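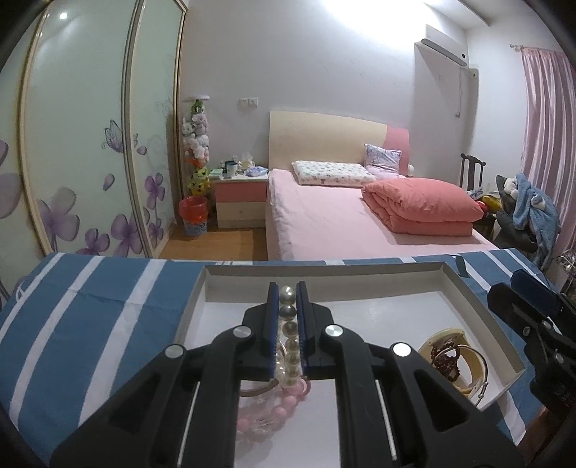
Häufige Fragen an die Nachlassbörse Sorier

Diese Seite wurde zuletzt im Juni überarbeitet, nachdem Ida Nolte am Telefon zum wiederholten Mal erklären musste, was ein Limit ist. Sie tut das weiterhin gern, aber bitte lesen Sie vorher bis unten.

Was nehmen Sie überhaupt an?
Schmuck, Porzellan, Besteck, Uhren, kleinere Möbel und Bücher in Grenzen. Mit Grenzen meinen wir: keine Lexika. Wir wissen, dass Ihr Großvater den Brockhaus in Raten abbezahlt hat. Unserer auch. Das Werk steht jetzt im Flur und hält die Tür auf.

Muss ich vorher einen Termin machen?
Ja. Wer mit vollem Kofferraum ohne Termin auf den Hof fährt, bekommt einen Kaffee und einen Termin.

Was kostet die Einlieferung?
Die Einlieferung kostet nichts. Wird ein Stück verkauft, behalten wir 37 Prozent des Zuschlags ein. Wird es nicht verkauft, holen Sie es innerhalb von drei Wochen wieder ab. Danach geht es an den Sozialladen Fonum in der Nachbarstraße, wo man sich erfahrungsgemäß mehr darüber freut als Ihre Geschwister.

Sind die Perlen meiner Mutter echt?
Das wissen wir auch nicht, solange sie bei Ihnen in der Schublade liegen. Den Zahntest aus dem Internet (Perle an den Schneidezahn reiben, knirscht sie, ist sie echt) kennen wir. Er unterscheidet Zuchtperlen ganz brauchbar von glattem Glas und sagt über den Preis nichts. Maribel Urrego sieht sich die Bohrlöcher unter der Lupe an und schickt im Zweifel zum Röntgen. Das Röntgen zahlen Sie, und zwar auch dann, wenn Ihnen das Ergebnis nicht gefällt.

Soll ich den Schmuck vorher putzen?
Nein. Wirklich nicht. Silberbad, Zahnpasta, Backpulver und Alufolie haben in dieser Reihenfolge mehr Wert vernichtet als sämtliche Einbrecher des Landkreises. Perlen vertragen weder Säure noch Ultraschall, und eine gewachsene Patina bekommen Sie nicht zurückgeklebt. Entwirren dürfen Sie.

Wie wird der Schätzpreis ermittelt?
Eckhard Bauerfeind vergleicht mit den Ergebnissen der letzten Jahre, rechnet den Zustand ein und nennt eine Spanne. Der untere Wert ist der, mit dem Sie planen sollten. Der obere ist der, den sich Ihr Schwager merken wird. Der Versicherungswert aus einem Gutachten von früher hilft uns dabei wenig – er beschreibt, was die Wiederbeschaffung beim Juwelier gekostet hätte, also mit Schaufenster, Miete und Samtkissen.
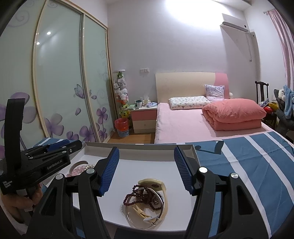

Nachlassbörse Sorier · Hausmitteilungen, Heft 3 · Seite 37

Was ist nun ein Limit?
Der Betrag, unter dem wir nicht verkaufen. Ab einem Schätzpreis von 400 Euro können Sie eines setzen. Darunter lohnt der Papierkram nicht, und wir rufen auf, was der Saal hergibt. Ein Limit oberhalb der Schätzung ist kein Limit, das ist ein Wunschzettel.

Kann ich beim Verkauf dabei sein?
Selbstverständlich, der Saal ist öffentlich. Bitte bieten Sie nicht auf Ihre eigenen Sachen. Es fällt auf, besonders wenn Sie dabei erröten.

Wir sind eine Erbengemeinschaft und uns nicht einig. Können Sie vermitteln?
Nein. Wir brauchen eine Vollmacht mit allen Unterschriften, vorher fassen wir kein Teelöffelchen an. Leonie Kuhlmann hält das Formular bereit und hat eine sehr ruhige Stimme. Für alles Weitere gibt es Fachanwälte.

Nehmen Sie auch Modeschmuck?
Ja, als Konvolut. Einzelne Armbänder aus Glas oder Kunststoff rufen wir nicht auf, zusammengestellt finden sie aber fast immer jemanden. Signierte Stücke legen Sie bitte getrennt. Die Marke Trulow wird derzeit gesucht, fragen Sie uns nicht, warum.

Wo bleiben die Sachen bis zur Auktion?
Im Tresorraum, Möbel im Lager der Spedition Tiedemann. Alles ist ab Übergabe versichert. Jedes Stück bekommt eine Nummer; bitte geben Sie bei Rückfragen diese Nummer an und nicht »die Brosche von Tante Gerda«. Wir haben mehrere.

Wann kommt mein Geld?
Sechs Wochen nach der Auktion, per Überweisung. Bar zahlen wir nicht aus, auch nicht ausnahmsweise.

Was war Ihr bestes Ergebnis?
Eine Reiseuhr, die als Beigabe in einem Karton Tischwäsche lag und bei 3.141 Euro zugeschlagen wurde. Seither wird uns sehr viel Tischwäsche gebracht.

Kann ich ein Stück zurückziehen?
Bis der Katalog gedruckt ist, kostenlos. Danach berechnen wir eine Gebühr nach Aushang.

Sprechen Sie auch Spanisch?
Itzel Cuautle und Maribel Urrego, ja. Herr Bauerfeind glaubt es von sich ebenfalls; vereinbaren Sie den Termin bitte bei den Damen.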